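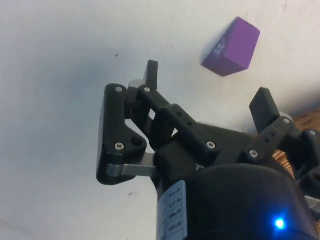
Purple block on the white top, printed side to the left. July, afternoon.

Kisa blocks, purple and the white mark

Started after lunch, 2 pm by the wall clock, which runs fast, and kept going until Karine wanted the lights off. Writing this up the same evening because last time I left it and then couldn't read my own sticky notes.

First thing, and Kofi has been saying this for ages: we have to stop calling these cubes. The purple one is a bit longer than it is tall, and once you've seen it you can't stop seeing it. I keep typing "cube" in the orders anyway (I'll do it again further down this page, I'm sure). Kirsten suggested "block" on all the paperwork and "cube" only when we're talking. Fine by me. Whatever we pick has to match the card that goes in the Kisa box, and the card says block.

Purple. I love this purple! It's the one color in the set I didn't argue about. The trouble is that it reads as two colors depending on where the light is. The top comes up a much brighter violet and the side facing away goes properly dark, nearly a different block. Good for a toy, lovely even, bad when Rosaire P. is holding a swatch next to it and asking me which one I want matched. I told Rosaire to match the top. Then I changed my mind and said match the side. Then we had tea. Final answer, so there's a record of it: match the top face, with the block flat on the white table top, the window blind down and the ceiling lights on. If the swatch looks right there, it's right.

The white table top itself is good for this because it's matte and doesn't throw a shine back up at you. It isn't even, though. It goes grayer toward the left and I kept wondering whether the swatches were drifting or I was. I've put "turn the sheet around and look again" on the list for next time. Also there are specks of dirt on it. Small, dark, you'd hardly notice them, except that when you spend an afternoon looking at white things for flecks of stray ink, you notice every one. I wasted a good while over a speck, convinced we had overspray. Wipe the top before you start. I'm writing that for myself as much as anyone, Kofi already does it.

Now the mark. This is what the afternoon was supposed to be about. White on purple, small, on one side face only. From arm's length it's a tidy little cluster of lines and you'd guess it was a symbol, or maybe a few letters somebody had had fun with. I'm happy with that! Rosaire C. isn't, and thinks a person picking the block up should know straight away which it is. We went back and forth. My view is that a child will turn it over and make up a meaning, and that's half the game. Rosaire's view is that a parent will turn it over and assume it's a maker's stamp. Annoyingly, I think Rosaire may be right about the parents.

What I tried:

Mark on the side face as it is now. Looks neat. On the dark side the white stands out well, and with the top face catching the light your eye goes to the top first and gets to the mark second. I like the order of that.

Mark on the top face, on one of the spare blanks. Weaker. The violet is so light up there that the white sinks into it, and from standing height I lost the thinner lines. Kirsten could still read it, but Kirsten drew it, so that doesn't count.

Mark made bigger, side face, another blank. It got too close to the edges. The edges on these are crisp but the corners are slightly rounded, and when the printing runs near a corner you get a funny pinched look. Went back to the small one.

So the small mark on the side stays for now. I've asked Kirsten for a version with the lines a touch thicker and the same overall size. She says the gaps will fill in. We'll see when the film comes back.

Ink: still the Skoltov white. The new tin behaves differently from the old tin, it's stiffer, and I had to work it with the knife for ages before it would lift. I rang Nguyen to ask whether we could get the older kind and was told there's a minimum of 900 ml, so I said I'd call back. We don't get through anything like that on a mark this size. Karine thinks the Meltthorpe lot might split an order with us, they were using white for their letter tiles last winter. Would somebody who is on speaking terms with Meltthorpe please ask?

Rub test on the spares: dry cloth, then a damp cloth, then my thumb, which I maintain is the only test that matters. Dry cloth did nothing. Damp cloth did nothing I could see. Thumb, after a sandwich, took a little off one corner of the big version and left the small one alone. Repeat this properly after they've had a night to harden, with somebody else's thumb.

On the box insert, since I had the block out anyway. The slots in the sample tray are cut square. See the first paragraph! The block isn't the same both ways, so it goes in nicely one way and the other way you have to squash the card. Either we make the slots to the longer side and live with a rattle, or we cut them properly and then every block has to lie the same way around. I'd rather cut them properly. If they all lie the same way then all the marks can face the front edge of the tray, and when you open the lid you get a row of little white symbols looking at you. Kofi mocked one up with scrap card and it made me laugh out loud, it's so much better. It's 3 mm taller than the lid allows, which we'll sort out (thinner card underneath, probably).

Shadow, a silly thing but I want it written down. On the white top the block throws a very faint, soft shadow along its foot on one side, and I want the drawing on the instruction card to do the same. The current drawing has a hard black wedge under every block and they look like they're about to fall off a cliff. Kirsten groaned, but she wrote it on her hand, so it'll happen.

Things I didn't get to:

The other colors. I only had purple in front of me with a proper mark on it and I didn't want to start mixing. The yellow will be a headache, white on yellow, I can hear Rosaire C. already. Maybe a dark mark on the pale colors and white on the dark ones? Then the set isn't all of a piece. Park it.

Corner check. I wanted to run the gauge over the corners of the whole tray of 70 blanks to see if the rounding is the same on all of them. The ones I picked up felt the same, but that's fingers and not a gauge.

The tan edge strip. If we take a picture for the catalog sheet, pull the white top over farther first. That brown grain on the right gets into the corner of your eye and makes the purple look redder than it is. Or I imagine it does. Kofi says I imagine it does.

For whoever is in first: the spares with the trial marks are on the shelf over the sink, face up, please don't stack them. The one with the thumb smear is mine and I want it back. Swatches are in the blue folder with the top-face match clipped in front. The ink knife is clean, I did it before I left, so if it's crusty when you find it that was Rosaire P. (You know which jar it lives in.)

Kirsten's thicker film first, then the overnight rub test, then the tray. And wipe the table.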